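So I finally did the sums on the gripper gear

If you've been reading for a while you'll know I've been talking about this since last July, mostly in the form of whingeing. Well, I sat down with a pot of tea and a spreadsheet and worked out what it would really cost me to get set up properly for teaching a robot arm to handle laundry. Deep breath – 3850 dollars, before postage, and that's with me doing all the wiring myself!

The arm was always going to be the big one. I went back and forth between the Odex and the Cassim for weeks (my poor partner can now recite the payload of both). The Cassim is lovely and I want it, but the spare fingers come from overseas and cost a silly amount each time. The Odex has fingers you can print at home, and Mohsin Rizvi from the Lodthorpe build night has had his going for ages with nothing worse than a stripped screw. Odex it is, I think. Ask me again tomorrow.

What I hadn't budgeted for was all the stuff before the arm. You need recordings of the job being done by hand, lots of them, and for that you want a hand-held gripper with a camera on it. I'd put down 378 for one of those and thought I was being generous. Then I started pricing memory cards, a second battery, a decent charger and a proper lamp, and the "little extras" column got up to more than 800 all by itself. Ouch.

The other thing is space. I keep seeing neat benches in everyone's build photos and thinking I'd need to buy one, plus shelving, plus one of those grey mats. A T-shirt spread on a white cloth will do for a start, though, and the jaws don't care if there are scissors and tumblers further back on the table.

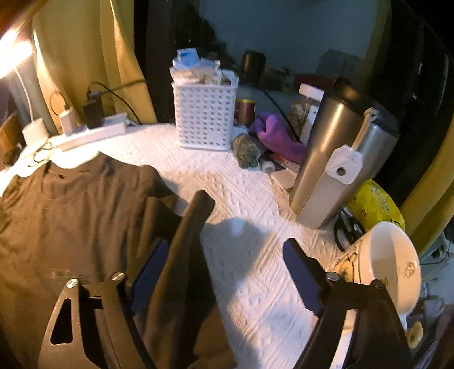

What I'm buying first

The hand-held gripper, no question. It's the cheapest of the big items and I can learn heaps from it while I save for the arm. I'm also getting 16 plain T-shirts from the op shop, all different sizes, because I don't want to find out in six months that I've only ever taught it about one brown one.

What can wait

The arm itself, sadly. Also the Prikbridge mounting plate, which is gorgeous and completely over the top for someone working at a table. I'll clamp things to a bit of scrap timber and see how far that gets me. Same goes for a new computer – mine is slow and the fan sounds like a hairdryer, but it'll copy files across overnight well enough.

If anyone has a second-hand power supply going cheap, please leave a comment! I can pick up anywhere near Lodthorpe, and I'm happy to swap for printer filament (I've got far too much of the orange).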